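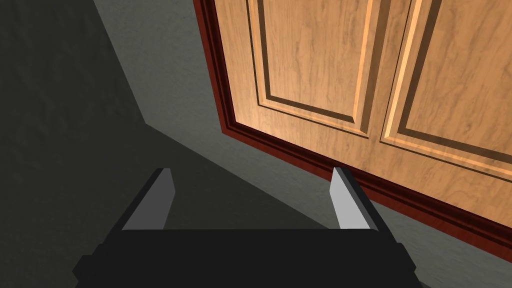
I want to ask what people in Javley and in Ongart understand about the water agreement with Enex, as I see three different stories about it every evening on my phone and they cannot all be correct. The council has to approve the agreement before the end of January or the offer expires, so much is written now in a hurry. I have read the main text two times. I have not read the annexes, and my feeling is that most persons who shout about it did not read either. For me it is like a wooden cabinet with two doors side by side, both with the same nice panels. Behind one door is the main text, which everybody has opened, and behind the other door are the annexes, and there I would like to look before the vote. The story I see most is that Enex will own the pipes under our houses after the signature. I cannot find this anywhere. Can somebody tell me where it comes from?

Posted by slowreader_jv, 7:10 pm

It comes from the voice message. My sister-in-law sent it, my neighbor sent it, the parents' group of the school sent it. A man says he works "inside" and that he saw the list of the streets. He doesn't say inside of what. I asked in the group who is the man and I got a picture of a flag as an answer.

Posted by greenbench

The message can be false and the worry can still be right. Please do not mix the two. Section 9 gives Enex the "exclusive operation" of the network. Maybe we stay the owner on paper, but if another company operates and sends the bill, then what do I own? I own a bill.

Posted by ongart_north

To operate and to own is not the same thing, also in law. The bus company operates the bus line and it does not own the road. I am not in love with this agreement, but if we argue against it we should argue with the words that are written in it.

Posted by slowreader_jv, 7:52 pm

The bus company I can avoid, I have a bicycle. The water I can't avoid.

Posted by ongart_north

I went to the open evening at the Cirkomside hall, so I can report a little. The document with all annexes has 86 pages and there was one copy on the table for the whole room. People took photographs of single pages with their phones. One page from Annex 3 was already online before the evening was finished, and the page before it, which says that the table is only for industrial users, was not. So now many families believe they will pay 355 a year more. This number is for a different kind of customer.
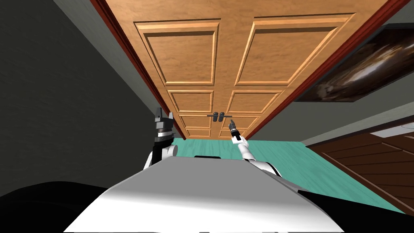 The woman from the water office explained this very clearly, but she explained it at the end, when half of the room went home already. For me this is the mistake of the council and not of Enex. If you put one copy for everybody, you will get single pages, and then each page has its own life. I asked if they will put the full text on the website. The reply was "it is foreseen". I wrote that down with the quotation marks.

Posted by pencil_and_tea

Thank you, this is the most useful post here so far. Do you remember if they said something about the payment in case we leave the agreement early? In the main text it is only "see Annex 5".

Posted by slowreader_jv, 8:31 pm

They said it is calculated every year and becomes smaller. I did not hear a sum. Somebody in the back shouted that it is millions, but he was not from the office.

Posted by pencil_and_tea

I must disagree with the friendly tone. You all write as if there is a normal discussion and some silly rumors disturb it. But the rumors are not all silly and they do not come from the air. I follow four pages which publish against the agreement, and two of them were made in the same week with the same logo in another color. I also follow the page that is for the agreement, and it pays for advertisements. Who pays? It is not written. When one side has anonymous pages and the other side has anonymous money, I don't know why only the first one is called misinformation.

Posted by lampoil

Fair point about the money. I would like to know it too.

Posted by greenbench

Then ask it at the session and not in a forum. The rules say that the council must take a petition with 200 signatures and answer it in public before the vote. In Ongart we have 300 already, for a petition that asks only two things – publish all annexes, and show who paid the advertisements. We don't ask to refuse the agreement, although I would refuse it personally. You see I can be reasonable.

Posted by ongart_north

I will sign that one. I would not sign the other petition, the one which begins with "Traitors".

Posted by slowreader_jv, 9:05 pm

I signed both, sorry. The first one on paper, the second one from the phone, and I only read the title after. My daughter explained me how to take the name back but the page does not have the button she described.

Posted by oldmill

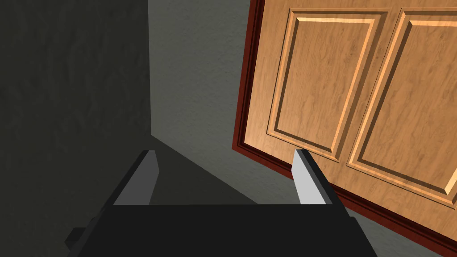

Can a person who lives in Javley sign the Ongart petition, or is it only for residents there?

Residents of both places can sign, as both councils vote on the same text. You need your full address, written so that it can be read, and the signature must be made by hand. The lists are at the counter of the Ongart library and at the entrance of the Cirkomside hall until 6 pm each working day.

Posted by ongart_north

Good. And please, if someone has the full Annex 5, all the pages in the right order, put it here. I prefer a boring scan to one more voice message.

Posted by slowreader_jv, 9:40 pm

I have pages 1 to 4 of it, and the last one is not sharp. I can try to type it tomorrow evening, but then you must believe my typing.

Posted by pencil_and_tea

Upload the photos also, together with the typed text. Not for distrust against you, only that later somebody will say we changed a word.

Posted by lampoil

On this I agree with lampoil, please write it down somewhere.

Posted by ongart_north

A small correction for above: the open evening was for both councils, but only the Javley one sent people from the water office. Ongart sent a leaflet. I have the leaflet if anybody wants it, there is not much in it, mostly the telephone number, and on the number you get music.

Posted by greenbench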